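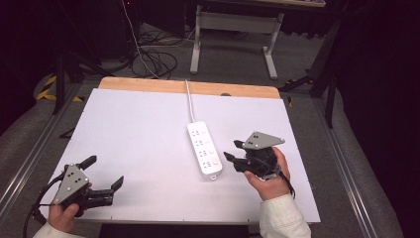
Power strip task at the Nodville bench, both hand-held grippers in use.

Istex hand-held gripper kit: progress report to the Trestatow fund
24 Mar 2021

Where we are

The fund asked us to say whether the Istex kit is worth buying in quantity for the three sites. We are past the halfway point of the trial and I can't yet say yes. The supplier's offer rests on the claim that an untrained person can record usable two-handed work from the first morning. Our figures don't bear that out so far, though they are better than they were in December.

What has been recorded

We have 2,187 recordings on the server. Of those, 1,072 passed our own checks and can be used for training. The supplier counts a recording as good if the file opens and both grippers report a position at the start and the end. We count it as good if the position holds all the way through and the task was done as written on the card. Most of the gap between the two counts comes from that difference, and I would ask the fund to read the sales sheet with it in mind.

The tasks are small ones at a table: handling a power strip and its cord, opening boxes, sorting small parts. The power strip was put in at our request. It was missing from the supplier's list, and I can see why. The cord drags, the strip shifts when it is pushed from one side, and white plastic on a white board has given the tracking software more trouble than the coloured blocks used in the demonstration.

The hardware

The grippers themselves are sturdy. We have had no broken fingers. The marker plates on top are a weaker point. They have to be seen by the cameras, and when the wrist tips outwards to reach round an object, the position jumps. Istex calls this "rare with correct technique". Correct technique seems to mean holding your wrists in a way people don't hold them when they are doing a real job.

The cables are a nuisance as well. Each gripper has its own, and people learn to work around them, which shows in how they move. A wireless version has been promised twice. I have left it out of our costings and suggest the fund does the same.

Set-up time was quoted as a single morning. It took us eight working days, most of it spent on camera positions and on a calibration routine that fails without saying why. Support has been polite and slow.

Comparison

The Orakzai kit is dearer and heavier, and we have only had it on a short loan. It lost position less often on the same cards, but the loan was too brief for me to put a number on it. I don't want to swap one sales claim for another.

Next period

We will record a further 200 runs of the power strip task on a darker board, with the calibration redone at the start of each session. If the pass rate does not move, the board was not the problem and the kit is. We have also asked Istex for the raw results behind their accuracy figure - this is our third request.

Spending is within budget. No further kits should be ordered before the next report, and the early-order discount should not be allowed to hurry the decision.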